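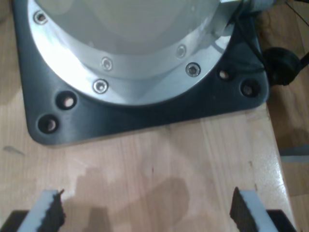
Figure 4.1. Socket-head screws in a metal flange.

Chapter 4
Reading a Dirt Track

I learned to read dirt from the worst seat at Darkville, up in turn four, where everything the cars throw off the track ends up in your lap. I was supposed to be keeping lap times for Duygu Keskin, who ran a midget that year and had very little patience with me. My times were terrible (the stopwatch got mud in it by the second heat), but I did notice that the cars were using a different part of the track every time they came out. I told Duygu. She gave me a look and said, "Well, yes. Write that down instead."

So I did, and I've been writing it down ever since, and most of this chapter comes out of those notebooks.

If you came to this book from pavement racing, you're going to have to loosen up a little. On asphalt you can walk the track in the morning and have a pretty fair idea of where you'll be driving at night. On clay the morning walk tells you about the morning. Water goes down, tires pack it in, the sun and wind pull it back out, and by the feature the fast way around may be a strip of dark dirt no wider than your car, right up against the wall. Or there's no dark dirt left at all and everyone is creeping around the bottom trying not to spin the tires. I love both kinds of night, but I don't drive them the same way!

We'll need a few words before we go on. The cushion is the ridge of loose dirt that gets thrown to the outside of the corner. You can lean your right rear on it and it will hold you up, until you go over it. Slick is what it sounds like: hard, shiny, polished clay with very little grip. Tacky is the stuff in between that everybody hopes for. A track that "takes rubber" has gone so dry that the tires leave a black stripe, and once that stripe shows up, you want to be on it and stay on it, dull as that is to watch.

Haiyan Fang raced the 20 car at Ostrowski for years, and she used to walk down to the fence between heats and just stand there looking at turn two. I asked her once what she was looking for. "Color," she said, and went back to looking. It took me most of a season to see what she meant, and we'll spend section 4.2 on it.

Section 4.3 gets into the cushion, when to move up to it and when to leave it alone. Section 4.4 follows one 40-lap feature from the green flag on, using my notes and Tùng Tô's, and we don't always agree. He thinks I moved up too early. He may be right, and you can make up your own mind when you get there.

4.1 What the Water Truck Does

Get to the track early enough to see the water truck go out. Bring a notebook and a pencil, since pens quit working once there's grit in them, and draw yourself a plain oval with the corners numbered.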